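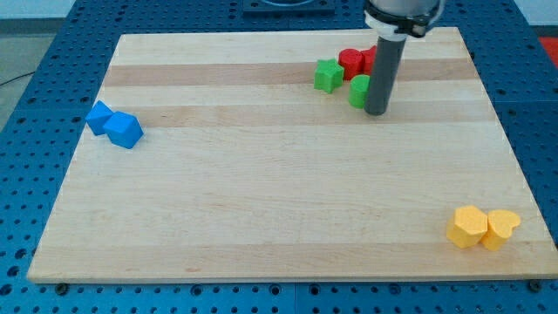
Pushing Blocks into Place from Typed Instructions: Final Report

Carmela Grasso
Project course in robot software, Pranescombe
Submitted 23rd August

Summary

The aim of this project was to write software that lets a robot arm rearrange small blocks on a board by pushing them with a rod, following short typed instructions such as "move the star to the red cylinders". I wrote the perception node, the push planner and a logging tool, and used an existing low-level arm controller. The system handles single-block instructions well. It handles instructions that involve a group of touching blocks less well, and most of this report is about why.

1. Background

The lab already had a pushing setup left from an earlier project called Womeo. Womeo used a fixed list of pushes worked out by hand for each starting layout, so any change in the layout meant writing a new list. My supervisor suggested keeping the board, the blocks and the rod, and replacing the software above the arm controller.

Pushing is harder to plan than grasping in one way, as the block is never held. It can turn, slide off the side of the rod or carry a neighbour along with it. It is easier in other ways. There is no gripper to open and close, and the whole problem stays flat on the board, so the planner only has to deal with x, y and the angle of each block.

2. System overview

The software is three processes that pass messages to each other.

Perception takes the colour image and publishes a list of blocks, each with a colour, a shape, a position on the board and an angle.

Planning takes that list plus the current instruction and publishes the next push as a start point and an end point for the rod tip.

Control takes the two points and moves the arm. This part is Nedelcu, the lab's own controller. I changed only its configuration, apart from one fix described in section 5.

A fourth program, which I named Flemomar, records every message and lets me step through a run afterwards. It was meant to be a small debugging aid and ended up taking a good share of the project time.

3. Perception

Colour is found first, by thresholding in HSV space. Blue and green are simple to separate from the pale wood. Yellow was the worst, because the darker bands in the maple come close to it under warm light. I ended up using a higher saturation limit for yellow than for the other colours, and I mask out everything outside the board before thresholding. The table under the board is blue, so without the mask the blue blocks were reported together with large pieces of table.

Shape comes second. For each coloured region the code takes the outline, corrects it for the camera angle and compares it with stored templates. This works when a block stands alone. When two blocks of the same colour touch, the outlines merge into one region. The two blue cubes caused this constantly, and so did the yellow heart when it was against the other yellow block. My first fix was to split any region larger than a set area along its narrowest part. This was fine for cubes side by side but gave nonsense when one was partly behind the other.

The final version fits templates directly to the merged region, trying pairs of shapes at different angles and keeping the best match. It is slower, but it runs only when a region is too big for one block.

The rod is the other problem. It hides whatever is behind it, and blocks next to it are exactly the ones being moved. Perception therefore keeps the last known position of a block for up to 3 seconds if the rod's expected position covers it. After that the arm lifts and backs off so the camera can see the board again.

4. Planning

The planner is greedy. It picks the block named in the instruction, works out the direction to the goal and tests candidate contact points around the outline. Each candidate is scored on three terms: how closely the push line passes the centre of the block, whether the rod can reach the start point without touching another block, and how near the path runs to the board edge.

Pushes are kept short. I tried long ones early on, and small errors in the contact point built up until the block rotated away from the rod. Short pushes with a new look at the board between them take more time but behave more predictably.

For goals like "next to the red cylinders", the planner treats the cylinders as one obstacle with a margin and picks the closest free spot beside them. If there is no free spot it returns a failure message and does not try to clear space. Clearing space would need a search over several pushes ahead, and I did not get to it.

5. Control

Nedelcu takes a list of tip positions and handles the joint motion. The rod stays vertical through the whole push and its tip height is held constant just above the wood. The height was set from one calibration point at first, which left the tip slightly low at the far side. I now fit a plane through measured points across the board and add the correction to every target.

The one code change was to the stop behaviour. Nedelcu used to finish its current segment before obeying a stop, so a bad push carried on to the end. I added a check inside the segment loop. The change has been merged into the lab's main branch.

6. Testing

Before using the arm I tested the planner in a simple flat simulator. I generated 2,004 random layouts and checked that the planner either returned a legal push or a clear failure message. This found two bugs, both in the edge-distance term, where a block near a corner could be given a start point off the board.

On the real arm I ran 100 instructions, resetting the blocks by hand between them. I sorted the failures by reading through the Flemomar logs. Most came from touching blocks: either perception swapped the labels of two neighbours after a push, or the planner moved the right block and dragged another along. Cylinders also tended to roll around the rod tip when the contact was off centre - the flat-sided blocks were more forgiving.

7. Limitations and further work

The friction between block and board is not modelled at all. The templates have to be made again for any new shape. The instruction parser only knows fixed sentence patterns, and "put the blue ones together" had to be added as a special case.

With more time I would start with label tracking. Perception treats each image nearly fresh, and a simple tracker that uses the planned push to predict where a block should be would probably remove many of the swapped labels. A two-step search for clearing space would come after that. I plan to carry on with the tracker in October.

The code, configuration files and logs are in the course repository. The readme covers calibration, which has to be redone whenever the board is unbolted.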